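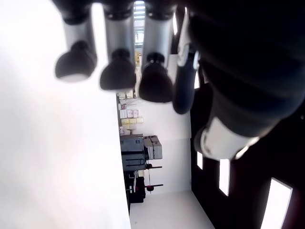

Figure 2. View from the wrist camera, with the three fingers and the thumb of the hand in sight and the room turned on its side.

3.2 Collecting demonstrations by remote control

All demonstrations in this section were recorded at the Clemdale site with the operator seated out of reach of the robot. The operator wore a sensing glove on the right hand and drove the arm with a separate tracker strapped to the forearm. Glove readings were mapped to joint targets by Turcotte, our retargeting layer, and sent to the hand controller at 60 Hz. The same messages were written to disk before any smoothing, so that the mapping could be changed later without repeating the sessions.

The policy receives two image streams. The first comes from a fixed camera facing the work area. The second comes from the wrist camera (Figure 2), which moves with the hand and keeps the fingertips in view while the arm travels. We do not rotate the wrist images upright. In early trials we corrected them using the arm pose, but the correction lagged the image during fast wrist turns and left blank corners that changed size from step to step. The raw images gave slightly better results on all tasks and were kept.

A second property of the wrist view is that much of it is taken up by the hand. The palm and wrist section fill most of the upper right in Figure 2, and the background is seen mainly through the gap to their left. We considered masking the hand out. Masking removed the clutter but also removed the only direct sight of the fingertips, and grasp success fell in the two tasks that need a pinch. The final system uses no mask. Random crops were limited to a small shift for the same reason: a larger shift often dropped the fingertips from the image.

Each operator completed a practice period of 20 minutes before recording. Practice episodes were discarded. An episode began when the operator pressed a foot switch and ended when the switch was pressed again, or when the hand controller reported a torque fault. Episodes that ended in a fault were kept in a separate set and used only in the ablation of Section 5.3. In total we collected about 1,000 usable episodes across 18 task variants. The number per variant is not even -- operators were slower on the variants that required regrasping, and session length was fixed.

Thumb control caused the most trouble. The human thumb and the robot thumb do not share a base position, so a direct copy of joint angles places the robot thumb beside the object instead of across from the fingers. Turcotte therefore treats the thumb separately. It solves for the distance between the thumb tip and each fingertip and gives up joint agreement where the two conflict. Operators described the result as less natural at first but easier to use for small parts. The three fingers are mapped by joint angle alone, with the operator's little finger ignored.

For comparison, a smaller set was collected by hand guidance. Here the operator stood next to the arm, moved it by the forearm link, and opened or closed the hand with a two-button pendant. Hand guidance was faster for reaching and placing. It was poorly suited to finger motion, and the operator's arms often entered the wrist view. A policy trained on those images learned to wait for an arm to appear before closing the hand. We removed such segments using the Flandus labeling tool, after which the effect was reduced but still present in one variant.

Time alignment was done offline. The wrist camera was taken as the reference clock, and the joint states and glove readings were interpolated to its timestamps. Gaps longer than three images caused the episode to be split. Both sets were then stored in Zokley format, with the raw glove stream attached as a side channel. Training details are given in Section 4.

Print this article | E-mail this article
Shares: 18 | Comments: 0
Contact | Copyright | Back to top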